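3.2 The plate task, and how we practiced it

After the first two weeks of the course our team (we called ourselves Drallamero, after a typo in the sign-up sheet that stuck) had to pick one manipulation task and stay with it until December. We went for plates. A plate sounds easy, and I was the one who argued for it, so I'll take the blame! Blocks have flat sides and give you a lot of room for error. A plate has a thin curved rim, it tilts as soon as you lift it from one side, and once it's up close it hides half of whatever the wrist camera was looking at.

Everything in this section was done in simulation. We used Barta, the simulator our course runs on, and drove the arm by hand with the teleoperation script from the lab handout. Each of us took turns recording demonstrations, mostly at night when the shared machine was quiet, and we ended up with 800 of them before filtering. My early ones are terrible. I kept coming in too flat and shoving the plate along the table – you can hear me groaning on the screen recordings – and it took me a good while to learn to let the fingers straddle the rim before closing.

Figure 2. Wrist view in simulation, with the rim of the plate between the two gripper fingers.
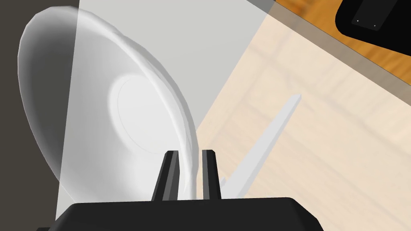
What helped most was changing how we started each run. In the first version the plate always began in the same spot, and our policy (a small network we named Udus) pretty much memorized the path. It looked great in our own tests and then fell apart when a classmate moved the plate over by the width of a hand. So we went back and randomized the start position and the turn of the wrist, and threw out every run where the plate had been dragged before it was picked up. That cost us a lot of data, and there was some arguing in the group chat, but the policy trained on the smaller set was clearly the better one.

We trained 3 versions of Udus with different random seeds and gave each one 80 test runs with start positions it had never seen. A run counted as a success only if the plate was lifted clear of the table and still held when the timer ran out. We were strict about that last part. Plenty of runs had a nice clean grasp and then a slow slide, with the plate swinging down between the fingers, and I really wanted to count those (we didn't).

The slides bothered us enough that we looked at where the fingers closed. Shallow grasps, with just the tips on the rim, were the ones that tended to swing. Deeper grasps held on better, but going deep means bringing the gripper body close to the plate, and if the approach angle is off you bump it. We tried adding a small penalty for bumping, which made the arm so shy that it hovered and never closed, so we took it out again. The version we compare against the Sorkorell baseline in Section 4 has no penalty term and uses the filtered demonstrations only.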